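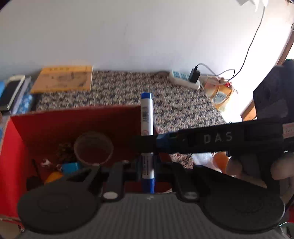 Fig. 1. Blue and white marker, red cardboard box.

Packaging and Stock Control, Unit 2: Reorder Points
Handout for the evening group

In the last unit we spoke about what it costs to keep goods on a shelf. Today we look at the moment of ordering. The question is simple to ask: how low can the stock go before we must send a new order to the supplier?

Please read these notes before you do the exercise sheet. I have kept the formulas short and I use the same case as before, the stationery store Tejada.

1. Words we need

Lead time is the time between sending the order and having the goods ready to sell. Students often forget the second half of this. If a delivery waits two days in the back room before it is unpacked and entered in the book, these two days belong to the lead time.

Demand is what customers want to buy. Sales are what they did buy. When the shelf is empty, sales are zero but demand is not, so take care when you calculate an average from old sales records.

Safety stock is the quantity we keep for bad weeks.

2. The basic formula

Reorder point = (average daily demand x lead time in days) + safety stock

Tejada sold 2,922 markers last year and was open every day except a few holidays. For our purpose we say eight per day. The supplier, Sisden, delivers in three days. Without safety stock the reorder point is 24 markers. With a safety stock of 16 it becomes 40.

Write the units each time. Most of the wrong answers in the June test came from mixing days and weeks, and the formula itself was correctly remembered.
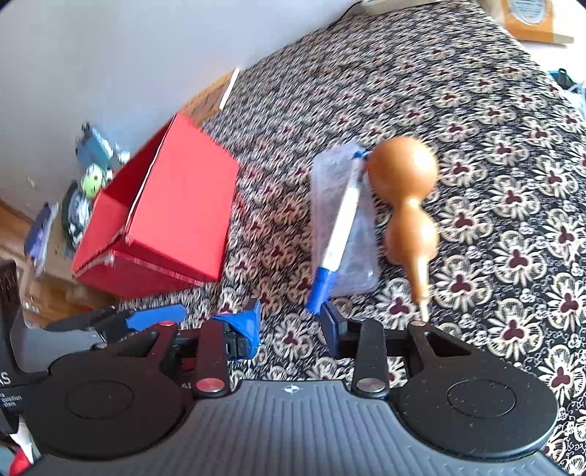
3. When the lead time changes

The formula above supposes that Sisden always needs the same number of days. In real life it is not so. A second supplier, Indale, is cheaper but its deliveries are sometimes early and sometimes very late. For such a supplier we should calculate with the longest usual lead time, and accept that on average the shelf will be more full than necessary.

Compare this cost with the saving on the purchase price. In the Tejada case the two amounts are quite near to each other, and both answers can be defended if you show your work.

4. Single pieces and full boxes

A supplier may sell only by the box. Then the order quantity must be rounded up, but the reorder point stays in single pieces. Do not round the reorder point to a full box.

Exercise sheet: questions 1 to 5, to hand in on Mon 18 August. For question 4 use the Todus price list from Unit 1.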